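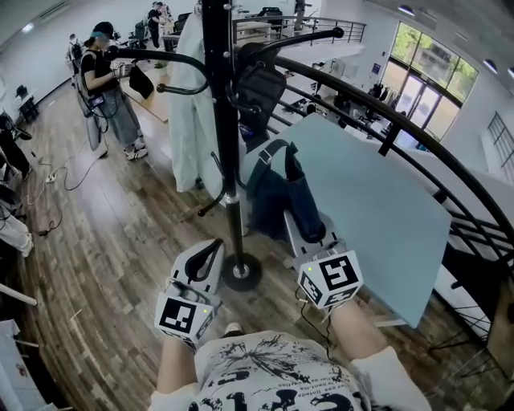 Figure 7.1 Hand-held grippers with marker cubes, worn at the wrists during a club session. The task area is a coat rack.

Chapter 7
What Did the Robot Learn?

Student robotics clubs like big claims. "We taught it to tidy a room" is a common one, and it usually appears on a poster beside a short video. This chapter asks you to slow down when you read a sentence like that. Who did the tidying? How many times? Was the room ever changed?

Take the club project we will follow for the next 37 pages. Benjamín Benítez and his teammates entered the Prostholm student challenge with a plan to collect their own training data. A person wears a pair of grippers and does a chore by hand. The markers help a computer work out how each gripper moved. Later, a robot arm tries to copy the motion.

The team recorded 70 runs of one chore, hanging a bag on a rack, and reported that their robot had "mastered" it. We have read their logbook, and we don't think the word was earned. All 70 runs used the same rack. Only 4 people wore the grippers, and one of them did more than half the work. When the judges moved the rack closer to a wall, the robot missed the hook on every try.

None of this makes it a bad project. The logbook is careful, and the failed tries are written down along with the good ones, something we can't say for most entries we looked at. Our complaint is with the claim. A person with grippers brings along a lifetime of handling coats and bags, and very little of that ends up in a recording of where the hands went.

Before You Read On

Find a student robot project online and copy out its boldest sentence. Under it, write down what you would need to see before you believed it. Keep the page, as you will need it again in Section 7.4.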